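How Students at Pinville Carry Their Books
A report on bag weight and storage for the school health project

Anong Yensuk and Iman Helmy
Advisor: Roswitha Kramer

Introduction

Our school removed the hallway lockers on the second floor when the science rooms were rebuilt. Since then, students whose classes are mostly on that floor have had to carry everything with them or walk down to the lockers by the gym between periods. We wanted to find out how much weight students carry during a normal day, and if the loss of the lockers made a difference.

We started with a simple question that came from Anong's own schedule. She has biology, history and math in a row, all on the second floor, and each of those classes uses a hardcover textbook. The walk to the gym lockers and back takes most of the break.

What we did

We set up a table outside the library with a hanging scale borrowed from the physics room. Students who agreed to take part hung their bag on the scale before first period and filled out a half-page form. The form asked for grade, which floor most of their classes were on, how they got to school, and if they had any back or shoulder pain in the last month. We did not ask for names.

We weighed bags over 8 school days in February and collected 332 forms. Six of them had no bag weight written down, and we left those out of the results. Students could take part only once, but because the forms had no names we had to trust people on this.

We checked the scale every morning with a metal weight from the physics room. On the second morning it read too low, and we found that the hook had been put back the wrong way around. We fixed it before anyone was weighed.

Types of bags

Most students use a regular backpack with two straps. Shoulder bags were the next most common, and a few students had a rolling bag. We had planned to compare backpacks by size, but the labels inside were often missing or worn off, so we dropped that part. 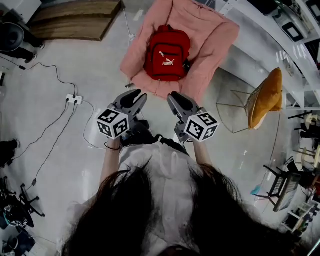
The way a bag is worn seems to matter as much as the bag itself. Many students told us they use only one strap, mainly when going up the stairs or when they know they will have to take the bag off again soon. Our form did not have a question for this, and it should have. We wrote comments in the margin when people mentioned it, but that is not enough to draw a result from.

Results

Students with most of their classes on the second floor had heavier bags than students on the first floor. The difference was largest in the lower grades. Older students have fewer printed textbooks and many of them leave their books at home when they know a class will be working on laptops.

Textbooks were the heaviest thing in most bags, followed by water bottles. We had not expected the bottles. A full one weighs more than a thick notebook, and there are two fountains on the second floor where it could be filled later in the day.

More students reported shoulder pain than back pain. Heavier bags and pain went together to some degree, but sports could explain part of it. Several students on the swim team reported sore shoulders and had very light bags.

Talking to teachers

We interviewed two teachers. Mareike Hamann teaches history and keeps a class set of 30 textbooks in her room, so her students can leave their own copy at home. She said the set cost her department most of one year's book money. Volker Hagedorn teaches math and does not have a class set. He posts the pages for the week ahead of time -- students can copy or print just those pages if they want to. He did not know how many of them do this.

Problems with the study

Students who stopped at our table may have been the ones with heavy bags who wanted to complain about it. Bags were weighed only in the morning, and some people pick up more books during the day. We also did not measure body weight, so we cannot compare our numbers to the limits that are often recommended for children.

Suggestions

We suggest that the school put open shelves in the second-floor study room. Class sets for biology and math would help the lower grades most. Ms. Kramer has offered to bring our results to the next staff meeting, and we will repeat the weighing if the shelves are put in.

Pinville Student Projects | Contact | Copyright 14 Dec 2021 | Back to top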